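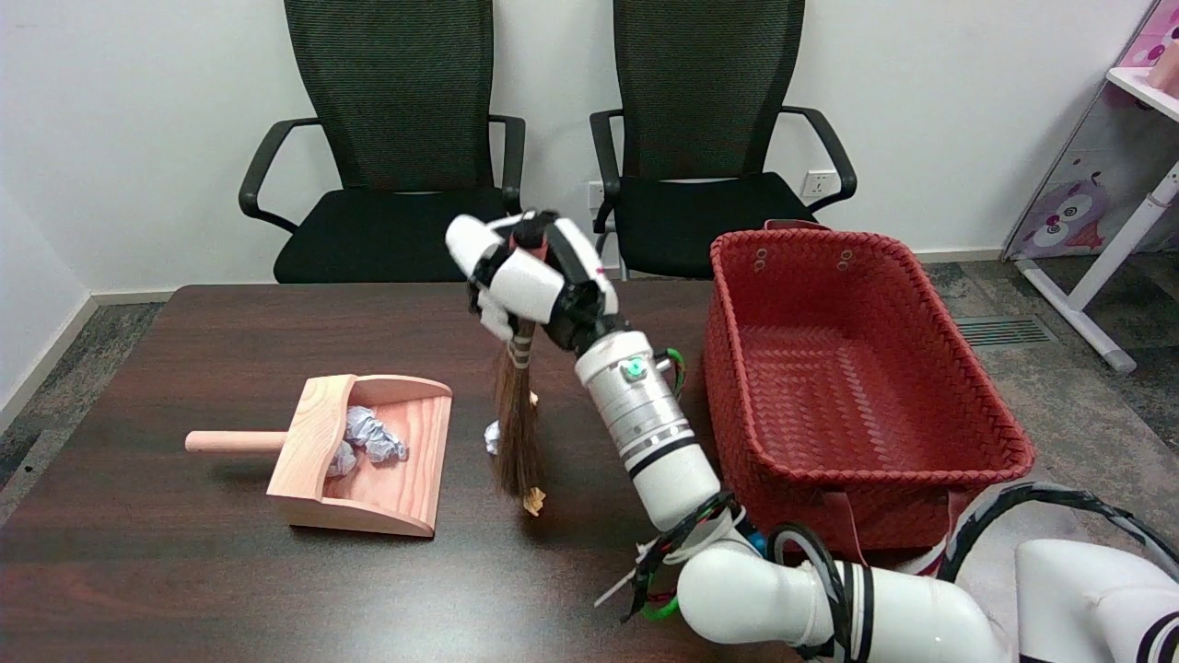
Figure 1. Hand broom, dustpan and crumpled paper on a wooden table.

Print this page | E-mail this page

Chapter 7
Clearing a Table

Most household manuals treat sweeping a table as too simple to discuss. I doubt the people who wrote them ever watched it done. The usual advice, repeated in nearly 77 of the pamphlets Velimir Kelmendi gathered for the Tondesberg collection, is to "sweep toward the pan." Which edge of the pan? From how far off? The pamphlets don't say.

Look again at Figure 1. Two balls of paper are in the dustpan, and two smaller pieces are still on the table by the bristles. A stiff, straw-like broom is often praised as the right tool for any dry mess. Perhaps it is, for crumbs. Crumpled paper rolls, and a hard stroke can send it past the pan and onto the floor. Thibault Rolland's Busum notes claim that short strokes cure this. His trials used one table and one broom, so I would treat the claim with care.

Then there is the basket. Manuals love a basket, and the large red one on this table is empty. It also takes up a good deal of the surface to be cleaned. Should it be moved first? Rolland says always. Kelmendi says never, and gives no better grounds.

In this chapter we test both views, starting with the broom and leaving the basket for Section 7.3. Before reading on, clear a table of your own and write down where each scrap ended up.

Last updated: 2nd January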